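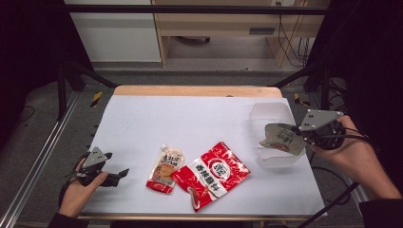 作業台の上の赤い袋と口栓付きパウチ

読了時間 13分

小袋食品詰め合わせ「アサティコ(Asatico)」荷姿打合せ 議事録

開催:10月、14時開始
場所:サステント(Sastent)2階 小会議室および隣の包装室
出席:ダリア・リル(進行)、商品担当、包装担当2名、表示担当、倉庫担当(クヴァム倉庫より)、経理担当
欠席:営業担当(資料のみ提出)
記録:表示担当

1. 前回議事録の確認

前回分を読み合わせた。修正は2か所。
・詰め合わせの呼び名が「小袋セット」「袋物セット」と混在していたため、議事録と帳票では「アサティコ」に統一する。
・箱の発注先は「検討中」となっていたが、前回の場でワークレー(Werkley)に決まっている。そのように直す。
そのほかは承認。
前回の宿題のうち、仕切りの試作は完了。納品書の様式の見直しは未着手で、次回に持ち越した。

2. 初回分の概要

商品担当から、初回の数量と価格の説明があった。
・初回の製作数は144箱。
・店頭価格は税込1,298円。
・1箱の重さは中身と箱を合わせて700グラム以内に収める。
価格については営業担当の資料に「もう少し下げられないか」との記載があったが、中身の組み合わせを変えない限り難しいとのことで、今回は据え置く。経理担当から、箱代と緩衝材代が見積もりの段階から動いているので、確定した時点で原価表を差し替えてほしいとの依頼があった。差し替えは商品担当が行う。

重さは、包装担当が手元の組み合わせで量った結果では上限に収まっている。ただし紙の緩衝材を多めに入れた箱で余裕が少なかった。緩衝材の入れ方は議題5で扱う。

倉庫担当から質問があり、144箱は一度に入庫するのか、分けて入庫するのか。クヴァム倉庫の棚は10月の後半に別の荷が入るため、一度に受けるなら通路側の棚を使うことになる。通路側は台車が当たりやすく、角つぶれが心配とのこと。話し合いの結果、2回に分けて入庫する。分け方は倉庫担当と包装担当で決め、次回に報告する。

3. 作業台について

包装室に移動し、台を見ながら話した。

(1)台の表面
今の作業台は木のテーブルに白い紙を張った板を載せたものを使っている。白い面は袋の印刷がよく見え、こぼれた粉や紙くずも見つけやすい。包装担当は二人ともこのまま使いたいとの意見だった。
一方、紙は角から毛羽立ってくる。張り替えの時期が決まっておらず、気づいた人が張り替えている。今後は、製作の回ごとに張り替えてから始めることにした。途中で汚れた場合はその場で張り替える。替えの紙は資材棚の下段に置く。

(2)板の位置
板が手前に寄りすぎると、奥に木の面が広く出て、小さい袋がそこに落ちて残ることがある。板は毎回、手前の縁に合わせて置く。目印のテープを貼る案も出たが、テープの跡が残るのを嫌う意見があり、貼らない。

(3)台の上に置くもの
台の上で一度に広げるのは1箱分とする。複数の箱の分を並べると早いが、前回の試し詰めで同じ袋が2つ入った箱があった。リルさんから、慣れた人がやる分には複数でも良いのではとの意見。包装担当の一人は、慣れた人ほど途中で声をかけられることが多いので1箱分がよいと答えた。初回は1箱分で進め、終了後に見直す。

(4)照明
夕方になると窓側の光が弱くなり、袋のつやで文字が読みにくくなる角度がある。天井の照明を早めにつけることで対応する。卓上灯は場所を取るので置かない。

4. 中身の並べ方と表裏

包装担当から、袋の向きについて提案があった。これまで袋の向きに決まりがなく、詰める人によって箱を開けたときの見え方が違っていた。

(1)大きい袋
赤い袋は印刷面を上にして、箱の底に寝かせて入れる。中央の白い帯に商品名が入っているため、帯の文字が箱を開けた人から読める向きに置く。
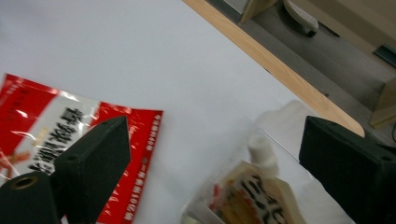 横向きに入れると箱の長さには合うが、文字が寝てしまう。見た目を取るか、収まりを取るかで意見が分かれた。商品担当は文字が読めることを優先したい。包装担当は、縦に置くと下側が箱の壁に当たって袋が少し反るので、上に載せるものが安定しないと説明した。
実物で両方を試した。縦置きで袋の下側を軽く折ると収まるが、折った跡がしわになって残る。横置きならしわは出ない。最終的に、箱の内寸を縦に20ミリ広げて縦置きにする案にまとまった。箱の寸法変更が間に合わない場合は、初回に限り横置きとする。折って入れることはしない。

(2)口栓付きのパウチ
口栓の部分が硬く、隣の袋に当たるとへこみがつく。口栓は箱の角に向け、ほかの袋に触れない位置に置く。立てて入れる案もあったが、箱の高さが足りない。
キャップの緩みは、箱に入れる前に指で確認する。確認の印を作業票に付けるかどうかで少し時間を使った。印の欄が増えると票が2枚になるため、欄は増やさず、作業票の冒頭の注意書きに一行加える。

(3)薄い小袋
平たい小袋は、入れ忘れても箱の外からは分からない。重さで見分けられるほどの差もない。そこで、小袋は最後に一番上に載せ、ふたを閉める前に目で確認できるようにする。
包装担当の一人から、小袋がふたの裏に張りつくことがあると報告があった。静電気ではないかとの声が出たが、原因は分かっていない。上から薄紙を1枚かぶせて試し、次回に結果を出す。

(4)つかみ方
袋を持つときは、縁の圧着部分を持ち、中央を押さえないこと。中央を押さえると白い帯に折れじわが入り、戻らない。新しく入る人には最初に見せて教える。

(5)しわのある袋の扱い
届いた時点でしわのある袋をどこまで使うか。商品担当から、柔らかい包装なので多少のしわは避けられない、すべてはねると数が足りなくなるとの説明があった。次のとおりとする。
・表面の細かいしわは使う。
・商品名の文字にかかる強い折れは使わない。
・口や縁が浮いているもの、内側が見える穴や裂けのあるものは使わない。
・判断に迷うものは台の右の箱に分け、一日の終わりに商品担当が見る。
はねた袋は捨てずに数を控え、商品担当に渡す。控えは手書きでよい。

5. 緩衝材と帯紙

(1)緩衝材
紙を細く切ったものを使っている。量は詰める人の手加減に任せてきたが、議題2で出たとおり多すぎると重さの余裕が減る。少なすぎると、振ったときに中で袋が動く。
試しに同じ人が続けて詰めたものを比べたところ、後に詰めた箱ほど多くなる傾向があった。包装担当によると、手元の山が崩れてくると一つかみが大きくなるとのこと。計量カップを使う案が出たが、紙なので押し込めばいくらでも入る。そこで、緩衝材を先に小分けしておき、1箱に一つずつ使う方法を試す。小分けの手間が増える分は、製作の前日に時間を取る。
緩衝材の色は生成りのままとする。営業担当の資料には赤の案があったが、袋の色と重なるため見送った。

(2)帯紙
箱の外に巻く帯紙は、試作の紙が薄く、角で裂けることがあった。ワークレーから一段厚い紙の見本が届いている。手で折ってみたところ、折り目がきれいに出る一方、折り目の外側が白く割れる。先に筋を入れてもらえば割れは目立たないとのことで、筋入れを条件に厚いほうにする。
費用は上がるが、裂けた帯紙を巻き直す手間を考えれば引き合うとの経理担当の見方。見積もりを取り直す。

(3)封かん
ふたは丸いシール1枚で留める。透明テープの案は、はがすときに箱の印刷を傷めるため採らない。シールの位置はふたの中央。ずれた場合に貼り直すと跡が残るので、貼り直さずに箱ごと替える。替えた箱は見本用に回す。

6. 日本語表示ラベル

表示担当から、貼る位置と文面について説明した。

(1)位置
日本語ラベルは袋の裏面に貼る。表面に貼ると商品名やロゴにかかる。表面のまま残したいという商品担当の希望とも合う。
裏面に貼る場合、箱を開けた人には最初はラベルが見えない。そこで、箱に入れる案内の紙に「表示は各袋の裏面にあります」と入れる。

(2)商品名の読み
「香辣蘸料」の表記について、日本語の案内にどう書くかを話し合った。漢字のまま載せ、読みを添える。「蘸」は日本で見慣れない字で、手元の書体では別の字に置き換わってしまうことがあった。印刷所に出す前に、校正紙で字の形を必ず確認する。画面での確認だけで済ませない。
ロゴの「翠宏」の二字も同じように校正紙で見る。

(3)袋にある文言
赤い袋の上部には「创始40年」「一年卖出10亿袋」と印刷されている。これを訳して案内の紙に載せるかどうか。リルさんは、袋を手に取った人が意味を知りたがるだろうと載せる側の意見。表示担当は、訳して載せるとこちらが述べたことになり、確認の取れていない数字を載せるのは避けたいと述べた。商品担当も載せない側に回り、案内の紙には載せないことに決まった。店頭で聞かれた場合は、袋に印刷されている言葉の意味として答える。
簡体字の「亿」を「億」に直して書くかどうかも話題になったが、載せないことになったため議論を打ち切った。

(4)ラベルの貼り方
貼る作業は箱詰めの前にまとめて行う。箱詰めと同時に行うと台が狭い。
貼るときの注意として、次を作業票に加える。
・袋を平らにならしてから貼る。中身を片側に寄せない。
・圧着部分にかけない。
・口栓付きのパウチは、下から貼り始めると口栓側で斜めになりやすい。口栓側から貼る。
・小袋はラベルのほうが大きくなるおそれがある。小袋用のラベルは別の大きさで作る。

小袋用のラベルについては、必要な文字が入るかどうか、表示担当が割り付けを作って確かめる。入らない場合は案内の紙にまとめる方法があるが、その可否は表示担当が外部に確認する。

(5)細い紙片
見本に付けていた生成りの細い紙片(仮の札)は、本番では使わない。折り筋がつきやすく、端が丸まる。仮の札に書いていた内容は、すべて作業票に移す。残っている分は見本の識別に使い切る。

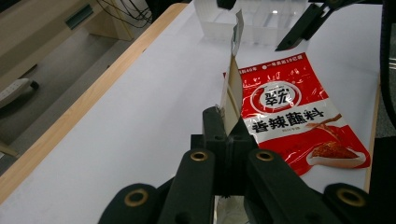 7. 箱の寸法変更

議題4の(1)を受けて、箱の内寸を縦に20ミリ広げる件をあらためて確認した。

・ワークレーへの連絡はリルさんが本日中に行う。
・抜き型を新しく作る必要があるかどうかを最初に聞く。型が要る場合は費用を経理担当に回し、返事を待ってから進める。
・外寸が変わるため、クヴァム倉庫の棚に今の段数で積めるかどうかを倉庫担当が確認する。積めない場合は、棚板の位置を動かすか、段数を一つ減らす。
・輸送用の外箱は今のものに入らなくなる可能性がある。外箱はまだ発注していないので、内箱の寸法が決まってから頼む。

倉庫担当から、外箱の側面に上下の矢印を入れてほしいとの希望があった。口栓付きのパウチが入っているため、横倒しで積まれるのは避けたい。外箱の2面に入れる。印刷ではなくシールで足りる。

寸法変更が間に合わず初回を横置きで出す場合、案内の紙に載せる中身の配置図も横置きに直す必要がある。配置図は縦と横の両方を用意しておく。担当は表示担当。

8. 作業の分担と順番

初回の作業は次の順で行う。
・前日:緩衝材の小分け、台の紙の張り替え、箱の組み立て
・1日目:受け入れた袋の選別、ラベル貼り
・2日目:箱詰め、封かん
・3日目:帯紙巻き、外箱詰め、1回目の出荷分の引き渡し
2回目の入庫分も同じ順で行う。

箱の組み立ては、置き場所の都合でその日に使う分だけにする。組み立てた箱を廊下に積んでいたことがあり、総務から注意を受けている。今後は廊下に置かない。

箱詰めは一人が詰め、もう一人が中を見てふたを閉める。二人の役は昼で交代する。見る側の人は、中の種類がそろっていること、袋の向き、口栓の位置を確かめる。
欠員が出た場合は商品担当が入る。商品担当も入れないときはその日の箱詰めを止め、ラベル貼りなど一人でできる作業に切り替える。

手袋については、薄手の使い捨てを続ける。綿の手袋は滑って小袋がつかみにくいとの声があった。

9. その他

・包装室のはさみが見当たらないことが続いている。ひもを付けて資材棚に掛ける。
・ラベルの剥離紙のごみ箱を台の下に一つ増やす。足元に散ると滑る。
・営業担当の資料にあった、店頭用の空箱の見本について。中身を入れない箱は軽く、棚から落ちやすい。重しの代わりに厚紙を入れて渡す。
・クヴァム倉庫の受け入れ時間が朝9時から15時までに変わった。出荷の日は午前中に引き渡しを済ませる。
・納品書の様式は次回。経理担当が今の様式を持参する。

10. 宿題

ダリア・リル:ワークレーへの箱寸法変更の連絡。抜き型の要否の確認。
商品担当:原価表の差し替え。はねた袋の控えの受け取り先を決める。
包装担当:緩衝材の小分けの試し。小袋の上に薄紙をかぶせる試し。作業票の注意書きの追加。
表示担当:小袋用ラベルの割り付け。配置図2種。校正紙での字形の確認。
倉庫担当:棚の段数の確認。入庫の分け方を包装担当と相談。
経理担当:帯紙(厚紙、筋入れ)の再見積もりの確認。納品書様式の持参。
営業担当:欠席のため、リルさんから本日の決定を伝える。価格据え置きと緩衝材の色の件を先に。

次回は箱の見本が届いてから日を決める。会場は同じく2階小会議室。見本の到着が遅れる場合も、納品書の件だけ先に集まる。

16時10分終了。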